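Open Day Walk-Through Checklist — Robot Demonstration Area
Site: Stidanmont, Hall 2
Demonstration: two-arm table setting (Cerkirus)
Completed by: Hnat Tkachuk
Walk-through: Thursday, 8:15 a.m., doors open to visitors at 10
Form number: 2347

Mark each item OK, Fix, or N/A. Anything marked Fix has to be closed before the doors open. Comments go under the item they belong to.

Section A. Hall and entrance

A1. Main doors unlocked from inside, both leaves open fully — OK

A2. Exit signs lit — Fix
The sign over the side door was dark. Bulb changed at 8:40. Closed.

A3. Aisle between the stands clear for a wheelchair — Fix
Poron had boxes of leaflets stacked on the aisle side of their stand. They moved them behind the curtain. Closed.

A4. Extinguishers in place and tagged — OK
Tag on the one by the coat rack runs out in November. Not a problem for the open day but it goes on the list for the building.

A5. Visitor limit posted — OK
Limit for the hall is 319. The counter at the door starts from zero and the door staff know how to read it.

Section B. Barrier and visitor line

B1. Rope barrier up on all open sides of the demonstration — OK

B2. Distance from rope to nearest point either arm can reach — Fix
First measurement was short on the left side. Posts moved back and measured again. Closed. Floor tape now marks where the post feet go, so anyone who knocks one over can put it back in the right place.

B3. Signs at rope: "Do not cross" and "Arms move without warning" — OK
Signs are at adult eye height only. We expect school groups. Would like a second set lower down next time.

B4. Presenter position marked — OK
The mark is outside the rope. The presenter does not need to go inside during a run and should not.

B5. Seating — N/A
Visitors stand.

Section C. Arms and grippers

C1. Emergency stops tested one at a time, both arms — OK
Pressed each button with the arms moving at demo speed. Both arms stopped on each press. Reset needs the key, and the key stays with the operator.

C2. Speed limit set for public running — OK
Set to the lower of the two saved profiles. Checked on the screen and again by watching a full run.

C3. Cables clear of joints through the full run — OK
Watched from both sides.

C4. Gripper force setting — OK
Left where Ansari set it at installation. Nobody on our side has the password for that page, and I would leave it that way.

C5. Loose screws, grippers and wrist — OK
Checked by hand with power off.

Section D. Table and items

D1. Table level and feet locked — OK

D2. Paper mat flat — OK
Brown paper again. It gives the items a little more hold than the bare white top. The edges are not cut perfectly straight and that is fine.

D3. Items free of chips and sharp edges — OK
Cup, bowl, plate and tray all checked with a gloved finger before the run.

D4. Kettle — Fix
See comments below the run.

D5. Full run watched with items in use — OK 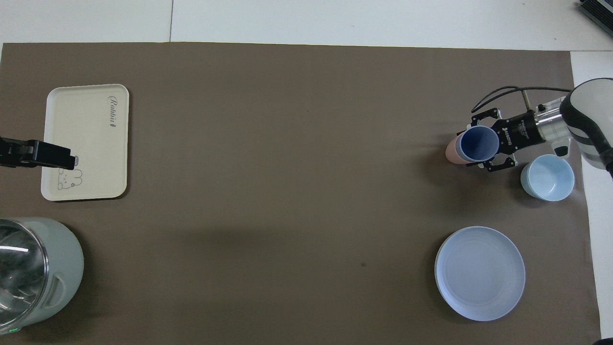

Hnat Tkachuk asked whether the presenter could hand items to the arms during the talk, as people liked that at the spring event. He was told no, and he has written it into the presenter notes: nothing goes onto the table from a person's hand while power is on.

Comments on D4. The kettle is part of the set and has to stay on the table for the talk. It should be empty for every run. There was no line about this in the operator notes, so I added one. The lid gets opened and the inside looked at before each session. I also asked for its lead to be taped down at the back of the table, away from the arms. Both done at 9:05. Closed.

Comments on D5. If an item is dropped, the operator stops the run, turns the key, and only then goes inside the rope to pick it up. The temptation is to reach in quickly while the arms are waiting. A waiting arm is still a powered arm.

Section E. People and timing

E1. Trained operator present for every session — OK
Two on the rota. One has to be at the stop button whenever power is on, including the talk before the run.

E2. First aid kit and named first aider — OK
Kit is under the welcome desk. Name is on the desk card.

E3. Break between sessions — Fix
The printed program ran sessions back to back from noon. That left no time to clear the rope line or check the table. A gap has been added and the program board corrected by hand. The leaflets still show the old times, so the door staff will have to tell people. Closed for today.

E4. Radio check, hall to front desk — OK
Extension 635 as backup if the radio fails.

E5. Noise — OK
The arms are quiet. The loudspeaker is not. Turned down two steps.

Section F. To carry over to the next open day

Lower set of signs for children (B3).
Printed program to be checked against the session plan before it goes out (E3).
Extinguisher tag by the coat rack (A4).
Spare paper for the mat. There is one sheet left on the roll.

All Fix items closed at 9:35. Area cleared to open.

Signed: Hnat Tkachuk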